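Rapport d'étape à l'attention de la fondation Surcombe
Projet Gaston – petits gestes de table
Période couverte : de mars à juillet

Chers amis de la fondation,

Je vous avais promis quelques pages avant l'été, et je m'y mets enfin, avec un peu de retard et beaucoup de choses à raconter. Vous vous souvenez que le projet Gaston part d'une question toute simple : comment dresse-t-on une table de goûter, avec quelle vaisselle, dans quel ordre, et que fait-on des pâtisseries quand il faut les répartir entre les convives ? Au printemps nous n'avions encore qu'une liste d'achats et un coin de salle à débarrasser. La table est maintenant en place, et elle sert presque tous les jours.

Le choix du mobilier nous a pris plus de temps que prévu (je vous épargne l'échange de courriels avec Ansah, notre fournisseur, sur les délais de livraison). Nous voulions un plateau en bois clair, assez grand pour un bol, une assiette et une poignée de donuts, mais assez petit pour qu'on en fasse le tour sans se gêner. Une plante verte en pot dans un coin donne à l'ensemble un petit air de maison, et j'avoue y tenir beaucoup.

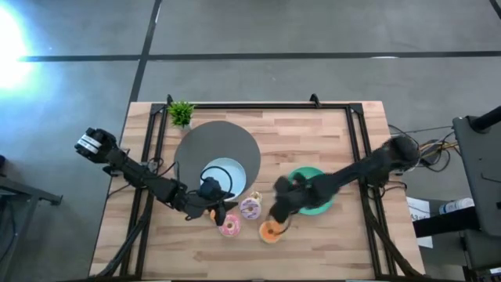
Pour la vaisselle, nous avons préféré des couleurs franches. Un bol bleu et une assiette verte se distinguent tout de suite du bois, et l'on peut donner une consigne aussi courte que « le rose dans l'assiette » sans que quiconque hésite. Les donuts ont été choisis dans le même esprit : glaçage rose avec des vermicelles, glaçage lavande strié de sombre, un orange, et un petit beige que tout le monde oublie et qui se cache volontiers derrière les autres. Nous avons ajouté un rond gris foncé en guise de dessous de plat, qui sert de repère pour poser ce qui doit rester au milieu.

Du côté des chiffres, la convention prévoyait 600 mises en table pour cette période. Nous en sommes à 949, dont 104 ont été écartées à la relecture, le plus souvent pour une consigne mal notée. C'est mieux que ce que j'espérais, et je le dis avec d'autant plus de plaisir que les premières semaines avaient été bien lentes – le temps de trouver nos marques, de fixer les règles de rangement et de nous mettre d'accord sur ce qu'est une table « prête ».

Les séries se suivent désormais par thème. Après le goûter viennent les plats de service, où il s'agit de disposer des pièces plus grosses, bout à bout, sans les empiler.
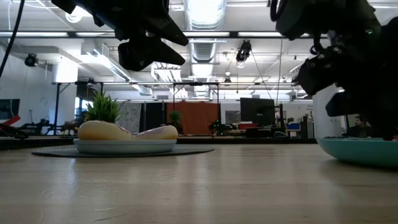

Mulugeta Habte

Le plat ovale blanc est ma petite fierté de la saison. Il est plat, il se pose bien sur le rond gris, et deux pièces de forme allongée y tiennent l'une à la suite de l'autre. Nous avions commencé avec un modèle plus creux, que nous gardons pour l'automne.

Il reste deux points sur lesquels j'aimerais votre avis. Le premier touche au budget : la ligne « vaisselle et accessoires » n'est pas épuisée, et je proposerais d'en reporter le solde sur les couverts, absents de la première phase. Le second concerne le carnet de consignes, tenu jusqu'ici dans Skeline. L'outil nous convient, mais l'abonnement arrive à échéance en septembre et il faudrait décider assez vite si nous le renouvelons.

Pour la suite, nous prévoyons une série consacrée au débarrassage, puis une autre au rangement de la vaisselle. Je vous enverrai le calendrier détaillé avec le relevé des dépenses, et je reste bien sûr disponible si vous souhaitez en parler de vive voix.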